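Filed under: Student Work / Food & Environment

Last updated 11/11/2021

What Happens to the Shells? My Semester Project on Oyster Waste

By Dagim Kahsay

I picked this topic because of my job. I wash dishes at a seafood place called Dunleavy, and the bin that gets heaviest by the end of a shift is always the shell bin. When our instructor said we had to do a report on "a material people throw away," I already had mine (and I smelled like it too).

My question was pretty simple. Could a small restaurant keep its shells out of the trash without driving the kitchen crazy? I figured that would take a week to answer. It took most of the semester!

The first part was reading. Oyster and mussel shells are mostly calcium carbonate, the same stuff as limestone and chalk. People crush them for chicken feed, for garden paths, and for sweetening acid soil. In some coastal places, whole oyster shells go back in the water after sitting outside for a long time, so baby oysters have something hard to settle on. I really wanted to do that one, but we are a long way from any reef, so I stuck with soil.

Then came collecting. The manager let me put a separate bucket by the dish pit with a sign on it. For the first few nights I got lemon wedges, napkins and one fork. I made the sign bigger and moved the bucket next to the real trash, and things got a lot better. By the end I had 200 pounds of shell in my uncle's garage, and he would like it gone.

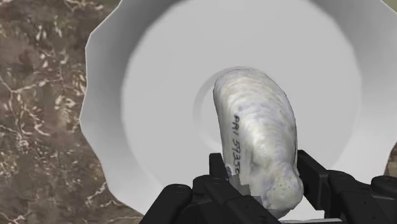 A pale shell and a white bowl with a wavy rim.

Cleaning was the worst job by far. I tried a hose, then a stiff brush, then just spreading everything on a tarp and letting the weather do it. The tarp won. Shells that had been out for 23 days barely smelled, and the bits of meat came off with a shake. Brushing by hand did a nicer job but I got through maybe one bucket in an evening, and I had a chemistry test that week.

For crushing I borrowed an old hand-crank grinder, a Stolten, from the garden club. It handled mussels fine. Oysters jammed it over and over – they're thick and lumpy, and they don't sit flat. My fix was to put them in a feed sack and hit them with a mallet first. Wear goggles if you try this. Also do it outside, the dust gets everywhere and you shouldn't be breathing it.

I mixed the crushed shell into four tubs of soil from the Brurkeo community garden and left four more tubs plain. The soil there runs sour, and the blueberry people love it but the cabbage people don't. I tested every tub at the start and again at the end with the same strips. The tubs with fine powder moved up by close to one full point. The tubs with chunky pieces hardly moved at all. My guess is that the big pieces break down too slowly to show anything in one semester.

What would I change? I'd use a real meter, for one thing. The color strips are hard to read and my roommate and I argued over half of them. I'd also weigh the trash at the restaurant before starting, so I could say how much the shell bucket took out of it. I have a number for the shells and nothing to compare it to, and I lost points for that in my draft.

The bucket is still by the dish pit, by the way. A couple from the garden come by for it now and pay me in kale.

14 shares | 3 comments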